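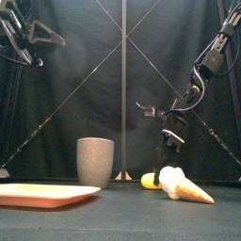 Convocatoria de participantes: panel de evaluación de almuerzos bento para comedor infantil

Referencia: Panel Bento, fase de validación
Entidad convocante: Edesum, área de desarrollo de menús
Fecha de publicación: miércoles, 24 de abril de 2024
Modalidad: presencial, con registro domiciliario parcial

1. Objeto

Edesum abre el plazo de inscripción para formar el panel de evaluación de Kinoshita, su línea de almuerzos fríos en caja compartimentada para alumnado de primaria. El panel valorará aceptación, facilidad de consumo y conservación de catorce composiciones de menú. La unidad de participación es la familia: un adulto responsable y al menos un menor que lleve habitualmente comida de casa al centro escolar.

Las composiciones parten de una base de arroz de grano corto, una proteína, dos verduras (una de ellas encurtida) y una pieza de fruta. Varias incluyen elementos con forma de animal o de personaje genérico, elaborados con alga nori, huevo o zanahoria. Interesa medir si la presentación figurativa modifica la cantidad consumida de verdura, y en qué medida el adulto considera reproducible la composición en su propia cocina un día lectivo.

2. Perfiles solicitados

Perfil A. Familias evaluadoras. Se seleccionarán 50. Requisitos:
- Menor o menores de entre seis y once años en el momento de la inscripción.
- Consumo habitual de comida fría preparada en casa, un mínimo de dos días por semana.
- Frigorífico doméstico con termómetro o disposición a colocar el que facilita la organización.
- Disponibilidad para asistir a cuatro sesiones presenciales.

Perfil B. Preparadores domésticos. Se seleccionarán 14 personas adultas, con o sin menores a cargo. Requisitos:
- Experiencia acreditable en la preparación de bento. Se admite como prueba un blog, un álbum público o un cuaderno de recetas propio con fotografías.
- Manejo de cortadores, moldes de arroz y pinzas finas.
- Capacidad para seguir una ficha técnica con gramajes y anotar las desviaciones.

No se exige formación en hostelería para ninguno de los dos perfiles. En el perfil B se valorará el conocimiento de técnicas de encurtido rápido, en particular de coliflor, rábano y pepino.

3. Exclusiones

No podrán participar:
- Menores con alergia diagnosticada a huevo, soja, sésamo, pescado o crustáceos. Las cajas se preparan en una cocina donde se manipulan los cinco alérgenos.
- Personas con relación laboral vigente con Edesum o con Geltix, proveedor de los acumuladores de frío.
- Familias que hayan participado en otro panel de alimentación infantil durante el último semestre.

La intolerancia a la lactosa y la enfermedad celíaca no son motivo de exclusión, pero deben declararse en el formulario. La salsa de soja empleada en todas las composiciones es sin gluten.

4. Desarrollo

Las sesiones presenciales se celebran en el local de Fenidia, sala de catas, planta baja. Cada sesión tiene una duración de noventa minutos y se organiza en dos bloques separados por una pausa. En el primer bloque el menor recibe la caja cerrada, la abre y come sin indicaciones del adulto, que permanece en la sala contigua. En el segundo, el adulto cumplimenta la ficha de valoración y prueba una caja idéntica.

La ficha del menor utiliza una escala facial de cinco puntos. La del adulto recoge textura del arroz, intensidad del encurtido, contraste de color, estabilidad de los elementos decorativos tras el transporte y tamaño de la ración. Las cajas se pesan antes y después del consumo, compartimento por compartimento.

Entre sesiones, cada familia del perfil A recibirá cuatro cajas para consumo en el centro escolar, entregadas la tarde anterior. Deben conservarse en frigorífico y transportarse en la bolsa suministrada, con el acumulador Geltix congelado durante la noche completa. El adulto anotará la hora de salida, la hora de consumo y los restos devueltos. Se ruega devolver la caja sin lavar, en la bolsa hermética incluida; el pesaje de restos se hace en cocina.

Los participantes del perfil B trabajarán en turnos de tres horas. En cada turno se preparan dos composiciones a partir de ficha, con cronometraje por fases: cocción y atemperado del arroz, moldeado, corte de decoración, montaje y cierre. Los ingredientes, los cortadores y las cajas los aporta la organización. Se permite traer cuchillo propio si se usa de forma habitual.

5. Calendario

El plazo de inscripción se cierra al completarse las plazas de cada perfil. Las sesiones presenciales comienzan tras la comunicación de admitidos y se distribuyen en franja de tarde. En agosto no hay sesiones ni entregas a domicilio; el correo de consultas se atiende con demora.

La ausencia a una sesión puede recuperarse en otro turno de la misma semana, previo aviso. Dos ausencias sin recuperar suponen la baja del panel.

6. Compensación

Perfil A: 200 euros por familia que complete las cuatro sesiones y entregue los registros domiciliarios. En caso de baja justificada se abonará la parte proporcional a las sesiones realizadas.

Perfil B: 50 euros por turno, más el juego de cortadores utilizado en la última preparación.

El pago se efectúa por transferencia al término de la fase. Las bolsas isotérmicas y los acumuladores quedan en poder de las familias; las cajas de ensayo se devuelven.

7. Datos e imágenes

Se fotografían las cajas antes y después del consumo. No se fotografía ni se graba a los menores. Los datos de salud declarados en el formulario se usan solo para la asignación de menús y se eliminan al cierre de la fase. La participación de cada menor requiere la firma de su representante legal y puede retirarse en cualquier momento.

Las recetas propias que los participantes del perfil B presenten como acreditación siguen siendo suyas. Edesum no las incorporará a Kinoshita sin acuerdo escrito aparte.

8. Inscripción

La solicitud se presenta mediante el formulario disponible en la recepción de Fenidia o en el apartado de convocatorias de la web de Edesum. Debe indicarse el perfil, la edad de los menores, las franjas horarias disponibles y, para el perfil B, el enlace o la copia del material acreditativo. No se admiten solicitudes simultáneas a ambos perfiles por parte de una misma persona - sí por parte de dos adultos del mismo domicilio.

La selección del perfil A se realiza por sorteo entre las solicitudes válidas, estratificado por edad. La del perfil B, por valoración del material y una prueba práctica breve: un compartimento de arroz moldeado y una decoración en nori según plantilla.

Las solicitudes incompletas no se tramitan. Las consultas sobre alérgenos deben enviarse por escrito antes de formalizar la inscripción, con el asunto «Panel Bento - alérgenos».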